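Onside puts its hand-held grippers through a public comparison in Altville this June

ALTVILLE - I'm Lerato Shezi, I run testing at Onside, and I've been handed the keys to the press release this time, so please forgive me if it sounds more like a letter. We have news! Our new fingertip pads for hand-held grippers, the Ngcobo pads, go on sale this June, and before they do we're opening up the whole comparison we used to choose them. Anyone who works with grippers can come and try the same tests on the same table.

Some background for people who haven't followed us. Onside makes grippers you hold in your hands, one left and one right, and what you do with them gets recorded so a robot arm can learn the job later. Customers have been telling us for a long time that the boxes and bottles go fine and the flat stuff drives them up the wall. Receipts, labels, book covers, a single sheet from a pile. Our old pads were smooth and hard and they were never going to be good at that.

So we went back to the bench with 15 pad designs and a very boring list of household things. Every design got 400 grasps, split between thin items, soft items and awkward ones like cups lying on their side (my least favorite, for the record). Hendrik Kekana and Modupe Onyeka did most of the handling and I did most of the complaining about the spreadsheet.
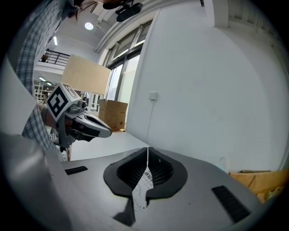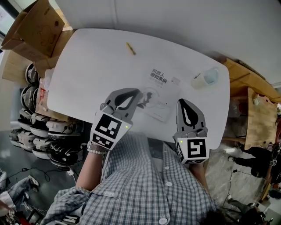 The pads we picked are black rubber with a fine texture on the inside face. In our own count they made 355 clean pickups out of 400, and the old smooth pads didn't come close on paper. They did lose to a stiffer design on heavy items, and I'd like that in print because somebody is going to find it out in their first week. If most of your work is hardcover books and full bottles, talk to us before you order. We still make the stiffer ones in small batches and we're happy to send a pair.

We also compared camera views, which I hadn't planned on. Nosipho Le Roux kept telling me that the view from the gripper and the view from above were giving us different answers about the same grasp, and she was right. A slip of paper can look perfectly centered from overhead and be hanging on by one corner when you check up close. From now on a pickup only counts in our results if both views agree, and we rescored everything we had under that rule. It took ages. The numbers in this release are the rescored ones.

Rulgate, who make the arm controllers we use downstream, will be joining us for the open sessions with 2 controllers set up side by side. You can record a task by hand at our table and then watch it played back on each of them. Shireen Kekana from Rulgate will be there to answer the controller questions, which is great news for me - I usually have to make a face and promise to email.

Sessions run at our Altville workshop through June, starting at 10 in the morning, and they're free. Bring your own objects! We have plenty of cups and books and we'd much rather see the thing that keeps slipping in your shop. If you've built your own pads, bring those too and we'll run them through the same list and give you the full sheet to take home, good or bad.

The Ngcobo pads fit every hand-held gripper we currently sell and swap over without any change to the tracking markers. Existing customers can ask for a trial pair when they book a session.

To book, or to get the full results table for all 15 designs, contact Lerato Shezi at the Onside workshop in Altville. Reporters are welcome at any session and can have a go with the grippers themselves.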